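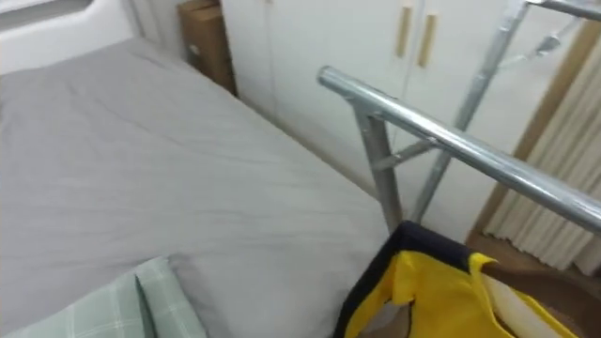 회색 침구를 씌운 침대와 연한 민트색 체크무늬 베개

수면다원검사 결과지를 읽는 방법에 관하여

본 블로그는 지난 수년간 임상검사실에서 발행되는 각종 결과지의 해석 방법을 일반 독자에게 안내하는 글을 게재하여 왔다. 혈액검사와 소변검사, 폐기능검사에 관한 글에 이어 이번에는 수면다원검사를 다루고자 한다. 필자는 검사실에서 근무하는 동안 결과지를 받아 든 수검자로부터 같은 질문을 반복하여 받았으며, 그 질문의 상당수는 수치 자체보다 용어의 의미에 관한 것이었다. 이에 결과지에 기재되는 항목을 순서에 따라 정리한다.

검사의 구성

수면다원검사는 수면 중의 뇌파, 안구운동, 턱과 다리의 근전도, 심전도, 코와 입의 기류, 흉부와 복부의 호흡운동, 혈중 산소포화도를 동시에 기록하는 검사이다. 코골이 소리와 체위를 함께 기록하는 것이 일반적이며, 영상 녹화를 병행하는 기관도 많다. 판독은 기록 전체를 30초 단위로 나누어 각 구간의 수면 단계를 정하는 방식으로 이루어진다. 자동 판독 프로그램을 사용하는 경우에도 최종 결과는 교육을 받은 인력이 기록을 직접 확인한 뒤 확정하는 것이 원칙이다.

필자가 근무하는 검사실에서는 Nusineo 기록 장치와 Grellora 판독 프로그램을 사용하고 있다. 장치와 프로그램에 따라 결과지의 배열과 약어 표기에 차이가 있으므로, 다른 기관에서 검사를 받은 독자는 아래에서 설명하는 순서와 자신의 결과지가 일치하지 않을 수 있음을 유념하기 바란다. 항목의 정의는 대체로 공통된다.

총 기록 시간과 총 수면 시간

결과지의 첫머리에는 대개 총 기록 시간이 기재된다. 이는 소등 시점부터 점등 시점까지의 시간을 뜻하며, 실제로 잠든 시간과는 구별된다. 총 수면 시간은 이 가운데 수면으로 판정된 구간만을 합산한 값이다. 총 수면 시간을 총 기록 시간으로 나누어 백분율로 표시한 것이 수면 효율이다.

예를 들어 총 수면 시간이 300분으로 기재된 결과지를 받은 수검자가 평소보다 짧게 잤다는 이유로 검사의 유효성을 우려하는 경우가 있다. 낯선 환경에서 감지기를 부착하고 자는 첫날 밤에는 잠드는 데 걸리는 시간이 길어지고 수면 효율이 낮아질 수 있으며, 이를 첫날밤 효과라고 한다. 판독에 필요한 구간이 확보되었다면 수면 시간이 평소보다 짧더라도 호흡 지표의 산출은 가능하다. 다만 렘수면이 기록되지 않았거나 바로 누운 자세의 수면이 없었던 경우에는 호흡장애의 정도가 실제보다 가볍게 나타날 수 있으므로 담당 의사가 그 점을 감안하여 판단한다.

수면 잠복기와 렘수면 잠복기

수면 잠복기는 소등 후 첫 수면 구간이 나타날 때까지의 시간이다. 렘수면 잠복기는 잠든 시점부터 첫 렘수면이 나타날 때까지의 시간으로, 성인의 경우 대체로 한 시간을 넘는다. 결과지에 120분과 같이 비교적 긴 값이 적혀 있더라도 그 수치만으로 질환을 의심하지는 않는다. 일부 항우울제를 비롯한 여러 약물이 렘수면을 억제하는 것으로 알려져 있으므로, 검사 전에 작성하는 문진표에는 복용 중인 약을 빠짐없이 기재하여야 한다. 처방약을 임의로 중단하고 검사에 임하는 일은 삼가야 하며, 중단 여부는 처방한 의사와 상의하여 정한다.

수면 단계의 분포

비렘수면은 N1, N2, N3의 3단계로 구분되고, 여기에 렘수면이 더해진다. N1은 얕은 수면, N2는 전체 수면에서 가장 큰 비중을 차지하는 중간 단계, N3는 서파수면이라고도 불리는 깊은 수면이다. N3의 비율은 연령이 높아질수록 감소하는 경향이 있다. 따라서 고령의 수검자가 젊은 가족의 결과지와 자신의 것을 나란히 놓고 비교하는 것은 적절하지 않다.

수면 단계의 변화를 시간순으로 그린 도표를 수면도라고 한다. 계단 모양의 선이 밤사이 오르내리는 형태이며, 통상 밤의 전반부에 N3가, 후반부에 렘수면이 많이 나타난다. 선이 각성 구간으로 자주 올라가 있다면 수면이 분절되었음을 의미한다.

무호흡·저호흡 지수

수검자가 가장 먼저 찾아보는 항목은 AHI로 표기되는 무호흡·저호흡 지수이다. 무호흡은 기류가 10초 이상 거의 멈춘 상태를, 저호흡은 기류가 일정 수준 이상 줄어들면서 산소포화도 저하나 각성이 동반된 상태를 말한다. 두 사건의 횟수를 합하여 총 수면 시간으로 나누면 시간당 발생 횟수가 된다. 성인에서는 5 이상 15 미만을 경도, 15 이상 30 미만을 중등도, 30 이상을 중증으로 구분하는 기준이 널리 쓰인다. 지수가 44라면 중증에 해당한다.

무호흡은 다시 폐쇄성, 중추성, 혼합성으로 나뉜다. 폐쇄성은 호흡하려는 노력이 있으나 상기도가 막혀 기류가 끊기는 경우이고, 중추성은 호흡 노력 자체가 없는 경우이며, 혼합성은 중추성으로 시작하여 폐쇄성으로 이어지는 경우이다. 세 유형의 비율에 따라 치료 방침이 달라질 수 있으므로 합계 수치와 더불어 유형별 횟수를 확인하는 것이 바람직하다.

저호흡을 판정할 때 산소포화도가 몇 퍼센트 떨어져야 하는지에 관하여는 둘 이상의 기준이 병존한다. 동일한 기록이라도 어느 기준을 적용하느냐에 따라 지수가 달라진다. 이전 검사와 비교하고자 하는 경우에는 두 결과지에 적용된 기준이 같은지를 먼저 살펴야 하며, 기준이 명시되어 있지 않다면 발행 기관에 문의할 수 있다.

산소포화도와 각성 지수

산소포화도 항목에는 평균값, 최저값, 그리고 90퍼센트 미만으로 유지된 시간이 기재된다. 최저값은 감지기가 손가락에서 잠시 이탈하는 경우에도 낮게 기록될 수 있어 판독 과정에서 해당 구간을 제외한다. 무호흡·저호흡 지수가 같은 두 사람이라도 낮은 산소포화도가 지속된 시간은 서로 다를 수 있다.

각성 지수는 시간당 뇌파상 각성의 횟수이다. 이때의 각성은 수 초에 그치는 경우가 많아 당사자가 기억하지 못한다. 각성의 원인이 호흡 사건인지, 다리의 움직임인지, 또는 뚜렷한 원인 없이 나타난 것인지를 구분하여 표기하는 결과지도 있다.

주기성 사지운동 지수

다리 근전도에서 일정한 간격으로 반복되는 움직임을 집계한 값이다. 수치가 높다고 하여 곧바로 치료 대상이 되는 것은 아니며, 주간 증상과 각성의 동반 여부를 함께 고려한다. 하지불안증후군은 깨어 있을 때의 증상을 바탕으로 진단하는 별개의 질환이므로 이 지수만으로 진단할 수 없다.

체위별 결과

바로 누운 자세와 옆으로 누운 자세의 지수가 각각 표기되어 있다면 그 차이를 확인할 필요가 있다. 바로 누웠을 때에만 지수가 크게 높은 경우 체위 요법이 치료 방법의 하나로 논의될 수 있다. 이 항목을 해석할 때에는 각 자세로 잔 시간이 얼마나 되는지를 함께 보아야 한다. 매우 짧은 시간에서 산출된 지수는 신뢰도가 낮다.

재택 검사 결과지와의 차이

근래에는 가정에서 시행하는 간이 검사의 결과지를 지참하고 상담을 요청하는 사례가 늘고 있다. 필자가 접한 것으로는 Tadberg 기기로 기록한 결과지가 많았다. 간이 검사는 통상 뇌파를 기록하지 않으므로 분모로 수면 시간 대신 기록 시간이 사용되며, 각성만을 동반한 저호흡은 집계되지 않는다. 그 결과 지수가 병원 검사보다 낮게 산출되는 경향이 있다. 간이 검사에서 이상이 발견되지 않았으나 증상이 지속되는 경우에는 병원에서의 정식 검사를 고려한다.

독자 문의에 대한 회신

지난 글에 대하여 Karakaya 수면일지 양식을 검사 당일에도 작성하여야 하는지를 문의한 독자가 있었다. 검사 전 기간의 수면 습관을 파악하는 것이 수면일지의 목적이므로 검사 전날까지의 기록을 제출하면 충분하다. 낮잠을 잔 시각과 카페인 음료를 마신 시각은 별도의 난이 없더라도 여백에 적어 두는 것이 좋다.

결과지 사본의 보관 기간에 관한 문의도 접수되었다. 양압기 치료를 시작한 경우에는 최초 진단 당시의 결과지를 치료 기간 내내 보관할 것을 권한다. 이후 기관을 옮기거나 재검사를 받을 때 비교 자료로 쓰인다. 요약지만 보관하고 있는 독자는 발급 기관에 상세 판독지의 발급이 가능한지 확인하기 바란다.

이 글은 결과지의 용어를 설명하기 위한 것으로 개별 진단을 대신하지 않는다. 다음 글에서는 양압기의 사용 기록을 다룰 예정이며, 7월 중 게재한다.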